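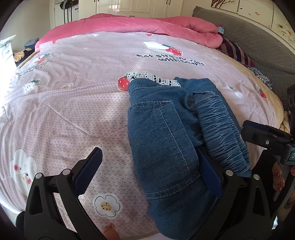
Minutes of the meeting on the demonstration visit

Date: Jun 27, 2025
Place: Flornotbridge office, small meeting room
Chair: Orathai Srithong
Present: the visit group, two guests from Zondano, one guest from Chareonsuk
Apologies: the Skudivham team sent a message that they cannot join

1. Opening

The chair opened the meeting and thanked the guests for coming. The notes of the previous meeting were accepted with one correction: the name of the second guest from Zondano was written wrongly.

2. Report from the home demonstration

The chair reported on the visit. The task was laundry on a bed, with the hand-held gripper. Folded jeans were lying on a printed bedsheet, with white crocheted lace along the top edge of them. The guest from Chareonsuk asked why we do not use a plain sheet. The chair answered that homes have printed sheets, and the visitors should see the work as it is in a home.

Zondano asked if the bed must be cleared first. It was discussed for some time. The group agreed to leave the comforter and the other cloths on the bed also for the open day.

3. Open day in December

The hall can take 200 visitors at one time. Last year 1,209 persons registered and the line at the door was too long. It was agreed that visitors will come in groups, with a ticket that shows the hour.

Visitors may hold the gripper themselves, but only at the second table — the first table is for our own operators. Children may try it together with an adult.

The guest from Zondano proposed to show the folding of jeans, towels and shirts. The chair was worried that shirts take too much time. Decision: jeans and towels. Shirts will be discussed again.

4. Costs

600 dollars are reserved for tables, bedding and signs. Printing of the leaflet is not included. Chareonsuk will ask for a price for 2,000 leaflets and send it to the chair.

5. Other matters

The power outlets near the stage are still not repaired. Flornotbridge will write to the owner of the hall again.

The Skudivham team asked in their message if they can bring their own gripper. No objection — but they must send the safety form before the open day.

6. Next meeting

The date will be sent by e-mail. Zondano will prepare the plan of the tables.

The meeting was closed by the chair.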